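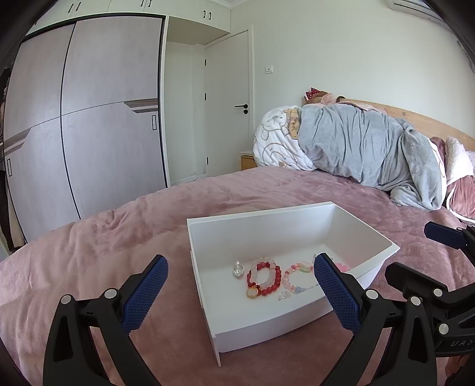
4. Joining the Wollico node to a LoRa gateway

This section covers first-time joining of a Wollico sensor node to an Edance gateway. It assumes that the board has been soldered and tested as described in section 3, and that the gateway is powered and has a working Ethernet link.

CAUTION: Do not apply power to the node with the antenna disconnected. Transmitting without a load can damage the radio.

4.1 Before you start

You need a micro USB data cable, the node, its antenna and a computer with the Sokol terminal program installed. Charge-only cables will power the board but no serial port will appear.

Place the node at least 7 feet from the gateway. At closer range the receiver may overload and drop join replies.

4.2 Joining

1. Screw the antenna onto the SMA connector. Finger-tight is enough.

2. Connect the USB cable. The green LED lights and stays on.

3. Open Sokol and select the new serial port. Set the speed to 9600, no parity, 2 stop bits. Firmware older than the Cendorden release uses one stop bit.

4. Type ID and press Enter. The node prints its device address and a join key. Copy both into a text file.

5. In the gateway web page, open Devices, then Add. Paste the address and the key. The key is case sensitive.

6. Press Save. The gateway opens a join window of 30 seconds.

7. In Sokol, type JOIN and press Enter before the window closes. The green LED blinks while the node is waiting for a reply.
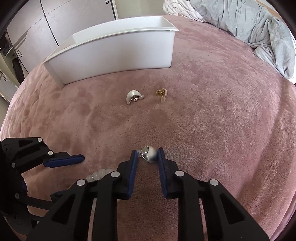
8. Wait for the line JOIN OK. The node then stores its session keys and restarts.

NOTE: If the terminal prints JOIN TIMEOUT, press Save again on the gateway and repeat step 7. The address and key do not need to be entered a second time.

4.3 Setting the report interval

The default interval is 700 seconds. To change it, type INT followed by a space and the new value in seconds, then type STORE. A value that has not been stored is lost at the next restart.

Short intervals drain the battery quickly - use them for bench testing only. The node rejects any value below 30 and keeps the previous setting.

4.4 Checking the link

Type STAT to print the signal strength of the last reply. A reading of -110 dBm or weaker means that packets will be lost. Move the node or raise the gateway antenna, send a test packet with PING, and type STAT again.

The STAT command was added by Svetozár Šimko in the April firmware. Earlier versions answer with ERR 7. To update, go to section 6 - the session keys are kept during an update.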